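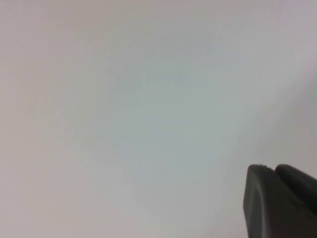 Trorkbridge Makers Board > Arms and Grippers > Arm drove itself at the wall, wrist view went blank, no fault raised

17 replies, page 1 of 1

pegboard_pat
Original poster
Okay, I love this arm, I've said so in every thread I've started since March, and I'm still grinning about what it can do. But last night it scared me a bit and I want to work out why.

Setup: Maksymiv six-axis on a rolling cart, two-finger gripper, little camera at the wrist. The job is picking spacers out of a tray and dropping them in a jig. Run 168 was fine. On run 169 it closed on a spacer, lifted, and then swung toward the shop wall instead of the jig. The wrist view went to plain pale nothing with one gripper finger in the corner, and it just stayed there. No fault, no beep, status light green. The controller said "searching for target" and carried on searching!

I hit the stop. No damage that I can find. But why would it go there, and why didn't it complain?

solder_goblin
Do you have the joint log? My first guess is the base joint lost its zero. If the cart got nudged, or the encoder skipped, the arm thinks it's over the jig and it's somewhere else entirely. Joint numbers look perfect, real world is off by a quarter turn.

pegboard_pat
Original poster
Got it! Base joint reads 12 degrees at the stop, the same as every good run. By eye it was much farther around than that. So yes, it believed it was in the right spot. You may be onto it.

brultgate_bill
I'd look at the vision side before taking the base apart. I run the older Brultgate arm and mine does this when the camera exposure hunts. It loses the tray, picks up some blotch on a flat surface, decides that's the target and goes to have a look. A plain wall with soft light on it is the worst thing you can show it.

solder_goblin
Bill, that doesn't explain the joint reading. If vision had sent it there on purpose, the base would read the real angle. It reads 12.

brultgate_bill
Fair, if Pat is reading the measured value. On a lot of controllers that screen shows the commanded one. Pat, which column?

pegboard_pat
Original poster
Uh. There are two columns? Going to look.

pegboard_pat
Original poster
There are two columns. I was reading commanded. Measured says 12 as well, so solder_goblin is still ahead, but I learned something and I'm delighted about it.

K_Levchenko
Kyrylo Levchenko here, I look after three of these at the Stovbridge shop. Great arms, we've had two of them drift exactly like this. Check the set screw on the base coupling. The encoder sits on the motor side, so if the coupling slips, the motor turns as far as it should and reports the right angle while the arm ends up wherever it likes. Put a paint pen line across the coupling and the shaft, do 200 slow cycles with an empty gripper, and see if the line still meets.

Please don't run it at speed until you've done that. And move the cart so the full reach clears the wall.

tinwhistle
Can I be the boring one? Everyone's chasing the cause and I'm more bothered by the green light. Couplings slip, screws work loose, fine. The arm had no idea where it was and went on hunting. What if someone's hand had been over there?

pegboard_pat
Original poster
Not boring, that's the bit that kept me up. I was standing on the other side of the cart, but my kid comes in to watch sometimes.

brultgate_bill
There's a search timeout in the settings. Mine shipped at 180 seconds, and three minutes of wandering is silly for a bench arm. I keep it at five.

tinwhistle
Timeout is good but it's still software. I'd want a hard stop bolted to the base so it physically can't swing past the jig, plus a barrier.

solder_goblin
Not so sure about a hard stop on that base. If the coupling's already slipping, banging it into a bolt will make it slip more. Limit switch wired into the stop circuit would be my pick.

K_Levchenko
Agree with the switch. We have one each side at Stovbridge, wired so a broken wire also stops the arm. An afternoon's work, and it's fun if you like that sort of thing (I do).

tinwhistle
Switch into the stop circuit works for me. Still want the barrier!

pegboard_pat
Original poster
Update, and thank you all, this board is the best. Did the paint line and started the slow cycles. By cycle 40 the line was visibly split. Pulled the cover and the set screw turned with two fingers. Kyrylo called it!

Cleaned it, thread locker on, new paint line, back through all 200, and the line hasn't moved. Search timeout is down to five seconds. Cart has been rolled out so nothing is in reach. Switches are ordered, and it stays at slow speed until they're in. Bill, I fixed the exposure too while I was in there, and tray pickup is much steadier, so you weren't wasting your breath.

brultgate_bill
I'll take that as half a point.

solder_goblin
Quarter. Pat, which thread locker? The strong stuff is a pain on that screw if you ever need it out again.

pegboard_pat
Original poster
The medium one. I'll post the switch wiring in a new thread once the parts show up.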